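5 min read

Marcela Kolář has repaired watches and small clocks in Dunwood for 30 years, most of that time at the same bench on Calloway Street. She did not plan on the trade. She was hired to answer the phone.

"The owner was losing his close vision and didn't want to say so," she says. "He'd ask me to come look at something, and then to hold something, and by September I was taking movements apart."

Most of the work that comes in now is sentimental. Customers bring a parent's watch that hasn't run in years and ask what it's worth. Kolář tells them before she opens the case, usually to their disappointment.

"A full service can cost more than the watch would sell for. I say that first. Some people put it back in their pocket, and that's fine. Most leave it with me anyway."

37 shares

She charges by the job and writes every estimate by hand. The most she has ever charged for one repair was $2,000, for a carriage clock that had been dropped down a flight of stairs. It took her 9 weeks, and she had to make two of the parts herself.

Parts are the hard side of the business. Several makers stopped selling to independent shops, so she buys broken watches in lots and strips them. She trades with Roscoe Ostrowski, who runs a shop in Flenen and keeps better records than she does.

"Roscoe can tell you what's in every drawer. I know where things are, but I couldn't tell anybody else - I'd have to get up and go find it."

We use cookies to improve your experience. Accept | Manage settings

Kolář has trained two people. The first, Janka Kuruc, left to work on medical instruments, which pays more. The second, Mitsuko Matsuda, is in her third year and does all the quartz work.

"I didn't let her touch a balance spring for the first year. She was annoyed with me. I was annoyed when it was done to me, too."

Asked whether she would tell a young person to go into it, she takes a while to answer. The tools are expensive and there is no school nearby. On the other hand, she is booked through the fall and has turned away work from as far as Ravia.

"If you like sitting still, yes," she says. "I like sitting still. My sister couldn't do it for 50 minutes."

She plans to cut back to four days a week next year. The lease is up then, and Matsuda has asked about taking it over.

2 comments
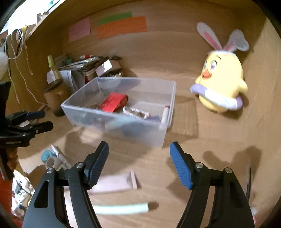
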